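Stop shopping for the fancy gripper

Every few months I get the itch to buy a new hand for the arm. February was bad. I had the Gerkov three-finger page open for most of the month, and I'd talked myself into believing that fingers were why our computer teardowns kept stalling.

Then I borrowed one (thanks, Awan!) and ran it against the plain Neltenon parallel gripper we've had for 2 years. Same arm, same controller, 17 tries each at pulling a memory stick. The Gerkov won by one. One! For 3,000 dollars more, I'd like a bit better than that.

What did help was boring stuff. We slowed the last stretch of the approach, we redid the camera mounting, and I printed a fixture plate so parts have a known place to go. I'd take a good fixture over seven extra degrees of freedom any day, and I know that annoys the hand people at Fliden, who have told me so over lunch.

My other gripe is demos on foam blocks. Foam forgives you. An old desktop tower has cables, latches and sharp metal walls, and a bulky hand has nowhere to go in there.

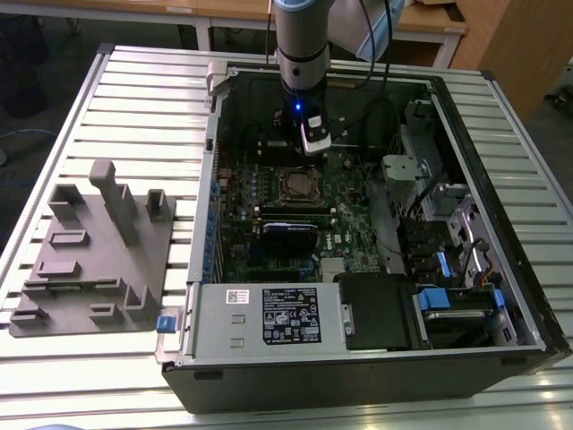
The arm over the motherboard of an open tower, with the printed fixture plate beside it on the table.

So before you spend the money, go try your cheap gripper in a real case for a week. I sent the Gerkov back and I still look at the page sometimes.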